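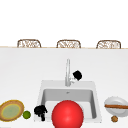

Stovonbridge Center Reports Results of Postoperative Breathing Exercise Study

STOVONBRIDGE, May. The Pravell Institute for Respiratory Recovery has released results from a study of supervised breathing exercise in adults recovering from elective abdominal surgery. The study compared a structured exercise schedule with standard ward instructions and measured lung function through the first weeks at home.

A total of 467 patients were enrolled at the institute's surgical unit. Patients were assigned at random to one of two groups. The first group received a printed instruction sheet and one bedside demonstration before discharge. The second group received the same sheet and demonstration, followed by supervised sessions by video call for six weeks. Patients with severe chronic lung disease, or who needed a ventilator for more than a day after surgery, were not eligible.

The main measurement was forced vital capacity, the volume of air a patient can push out after a full breath, recorded as a percentage of the patient's own value before surgery. Secondary measurements were walking distance, pain on coughing and unplanned return to the hospital. Staff who recorded the lung function values did not know which group a patient belonged to.

At the end of the supervised period, mean forced vital capacity in the exercise group was 8 percentage points higher than in the standard group. Walking distance also favored the exercise group. Pain scores on coughing did not differ. Unplanned returns to the hospital were too few in either group to support a comparison.

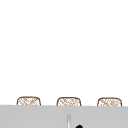

Sessions followed a fixed order: slow deep breathing in a seated position, breath holds, assisted coughing with a folded towel held against the incision, and a short walk at the patient's own pace. Session length was increased at the start of each week if the patient had completed the previous week's schedule without dizziness or new pain. Missed sessions were recorded and were not made up.

"The difference between the groups was present by the second week and was maintained to the end of supervision," said Ryota Ichikawa, principal investigator. "We do not yet know how much of it comes from the exercises and how much from regular contact with a therapist. The study was not designed to separate the two."

The institute notes several limits. All patients were treated at a single site. Patients without a home internet connection could not take part. Lung function was not measured after supervision ended, and the results do not show whether the difference persists.

A follow-up study is being prepared with the Sakamoto Clinic. It will add a third group receiving scheduled telephone contact without supervised exercise, and will extend lung function testing to 6 months after surgery. Enrollment has not opened.

Session scheduling and attendance records were handled with Flotatetti, the institute's in-house scheduling software. The software had no role in group assignment or in the analysis of results.

The full protocol and summary tables are available on request from the Pravell Institute press office in Stovonbridge.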